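The arm at the end of the bench

Ernel sorts and packs foam shapes for classrooms. 51 people on the books in April, same as the year before, and the owners would like you to write that down first. So, written down.

What changed is the end of the bench. Two black fingers, a white table, a bin, blocks in pink and green. An arm from a small outfit called Dutov now learns there the job that Olaia Calvo did by hand for 20 years. She is the one teaching it. Her title went from packer to cell lead, her pay went up a bit, not alot. She still has the old apron.

"My wrists stopped hurting in the second month," she says. "Then my back started. From standing and watching."

Mornings are blocks. She sets them out, different every time, never in neat rows, the thing has to cope with mess. Yellow-topped button within reach. Everyone on the floor got the same ten minutes of training on that button and everyone remembers it. 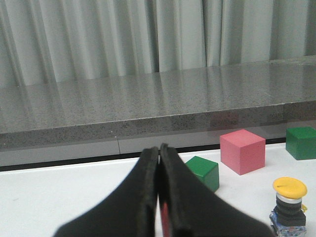 What a shift looks like now

Used to be 3000 pieces a shift, two packers, radio on. Fast hands, lots of talk. Now the talk is different. Short. "Again." "Closer." "Leave it." Calvo lays out a round, steps back, watches, writes the miss in a notebook if there is one. Fifty rounds before lunch on a good day. She says the count is the boring part and the setting out is the part she likes.

Cubes are the easy stock, pink ones, green ones, square sides, nothing that rolls. Even so. Put two near each other and a person takes the right one without thinking. The arm needs showing. Where the first goes, where the next one goes, what to do about the one behind.
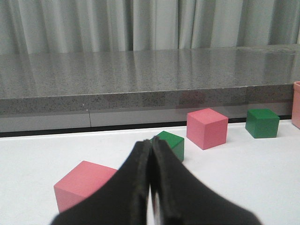

The younger packers took to it quicker, no surprise, though two of them asked to go back to hand packing after a few weeks. Too quiet, they said. One called it babysitting. Management let them go back, there is still plenty of hand work: odd shapes, returns, anything in a torn bag. The Revness order is all odd shapes and will stay with people for now. "For now" gets said a lot in this building.

Nights are the sore point. No late shift any more, so no late-shift money, and for a few families that was the car payment. Dunne, the parts maker across the road, still runs nights and has picked up a couple of Ernel people for the extra hours. They work both. They look tired.

Calvo doesn't pretend otherwise. She thinks the firm should of talked about the night money before the arm came, not after. She also wouldn't go back to the old bench. Both things.

Last job of her day is the bin. Sort the stock beside it, check the floor of it, start over.

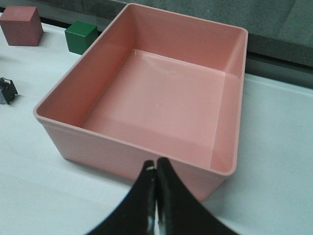
What they want next

A second chair. Seriously, that came up in every conversation. Also a say in which jobs move over and when, in writing, and training for more than one person per cell, so that Calvo can take a week off. She has not had one since the arm was put in. She is thinking the coast.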